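Fladatach Stamping Cell: data card and workplace notes

Maintained by Brendan Conneely (cell engineering) and Abhishek Bhardwaj (data). Current release: April.

Summary

Fladatach is a single-arm cell that applies seals to outgoing documents in the records office at Stivwood. The release contains 2,000 recorded stamping cycles, the control configuration, and the shift notes kept by office staff over the same period. It is meant for people who plan small automation at a desk-based workplace and want to see what it does to the jobs around it.

Task definition

One cycle is: pick up the seal, press it into the ink paste, move to the target, press, lift, return. The target area is set per document type in targets.yaml. Paper is placed and removed by a person. The arm does not sort, read, or turn pages.

Hardware

A PiPER arm with a two-finger gripper, mounted at the side of a white table. The seal is a red block held at the fingertips. Ink is red paste in a shallow metal tray, placed within reach of the arm. The cell is run at reduced speed whenever a clerk is seated at the table, which is the normal case.
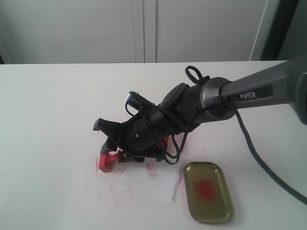

Who decides that a stamped document can leave the office?
The clerk on duty. The cell logs a cycle as finished when the arm has returned to its start position, and that entry has no bearing on release of the document.

Records

Each cycle has joint positions, gripper opening, press duration, and a result label. Labels were entered by the clerk at the table using one of 5 codes: good, faint, smeared, off target, not usable. Two clerks sometimes disagreed on faint versus good. Both labels are kept where a second one exists – see label_b. Document contents are not recorded.

Staffing before and after

Before the cell, stamping was shared among 18 clerks in short turns, mostly in the last two hours of the day. It is now handled by one clerk per shift, who loads paper, checks impressions, and refills the ink. No positions were removed. The turn at the table is longer than the old stamping turn, and several clerks asked for it to be split at midday. This was done in the second month.

Wrist complaints in the shift notes went down. Complaints about waiting for the arm went up. The notes do not support a stronger claim than that, as they were free text and not everyone wrote them.

Skills also moved. Clerks now clear gripper faults and re-teach target positions, and the Grimshaw pay scale used by the office had no line for this work. A supplement was agreed on later. Its terms are outside this release.

Known issues

– Ink residue builds up on the tabletop and must be wiped before new paper is laid down. Early cycles have more smeared labels for this reason.
– Seal rotation in the grip is not measured. Drift shows up only in the label.
– Press duration is missing for roughly 18 cycles after a logger restart.
– Cycles stopped by hand are marked "aborted" with no cause given. The cause may be in the shift notes, matched by time of day.

Loading

Use the olus reader, included in /tools. Cycles and shift notes are separate tables joined on shift_id. Names in the notes have been replaced with role codes. Do not try to reverse them.

Corrections to labels go to Abhishek, everything else to Brendan.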